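Filed under: Home, Kitchen, Small Grumbles | 6 comments

I have read a lot of shelf advice this month and I trust very little of it. Everybody with a kitchen and an opinion seems to be selling a little plastic riser that will give you "double the space," and I would like to know double of what. The cupboard stays the same size. You get a second floor, fine, and then you lose whatever height you had above the first one.

It started with the tea jars. We have lidded ceramic ones, inherited and bought and given, and for years they stood in one row at the back of the counter where they collected a film of cooking grease. Peninah Lema, who lives upstairs from us and has never owned a container she couldn't stack, told me to get a two-tier shelf and be done with it. I said I'd think about it. I thought about it from May until now.

My first try was a Groen, the folding kind. It folds very well. It also folds when you put a full sugar jar on one side, so that one went to the balcony to hold a geranium. The second was a Florkik, which came in a box promising 100 uses for the home, of which I found one (it holds onions). After that I stopped buying and started measuring, which I should have done in the first place. My space is 40 cm deep and there is an outlet in exactly the wrong spot.

What nobody on the shopping sites mentions is lids. They photograph these shelves with flat cans and squat spice tins. A ceramic jar with a knob on the lid needs the jar's height, plus the knob, plus enough room to get your hand in and lift the thing out without knocking it on the shelf above. If you only allow for the jar you will have to slide it out by the belly with your fingertips, and I've chipped one that way already. Tassels make it worse. I like a tassel on a jar but it drags through whatever stands next to it, and mine has been in the honey.

Then there's the slat question. Slatted platforms let the crumbs fall through, and this is advertised as a feature. The crumbs fall onto the lids of the jars underneath. I wipe those lids more than I ever wiped the counter. On the other hand a solid shelf holds a ring of moisture if you put a jar back damp, so I suppose I'll take the crumbs.

Josphat Urio says I'm overthinking it and that his mother kept everything in coffee cans on the floor of the pantry. He may be right. His mother's pantry was also the size of our bedroom.

As for the wine glass holders, the metal ones where the glasses hang upside down, I remain unconvinced. The argument is that dust can't get in. It settles on the foot of the glass, where you hold it with your thumb when you turn it over, and a light plastic glass never seems to hang straight for me. We used ours for two weeks and then went back to standing the glasses in the cupboard like everyone we know. Plates on edge I will defend, though. If you have a patterned plate you like, stand it against the wall and you get to see it. In a pile you see the top one and forget what's below.

So the current arrangement, after all that complaining, is a plain plastic two-tier shelf against the back wall. The jars I use least go on top, which is the opposite of what the Rolemen leaflet told me to do, but the leaflet assumes I want to see my good jars every day. I want to make tea.

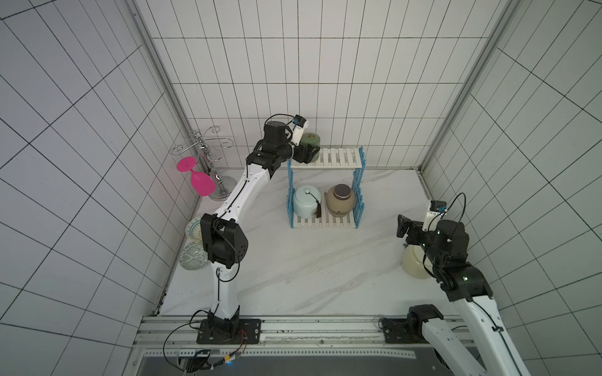
Should the heavier jars go on the top tier or the bottom?

Put them on the bottom. A plastic shelf standing loose gets tippy when the weight is up high, and a stoneware jar full of rice is heavier than you remember when you're reaching for it half asleep. Keep the top for tea leaves, dried mushrooms, anything that weighs next to nothing.

Godfrey Odera asked about that in the comments last time, and also whether I'd glue the shelf down. I won't. I've seen what adhesive strips do to tile grout, and I don't believe the packet when it says "removes cleanly." A scrap of rubber mat under the feet has done well enough so far, and I can lift the whole thing off to clean behind it.

I still haven't decided about the big bowl. It doesn't fit under anything and it's too wide for the upper tier, so it stands off to the side where it's always in the way of the kettle. If anyone has a suggestion that doesn't involve buying another shelf, leave it below.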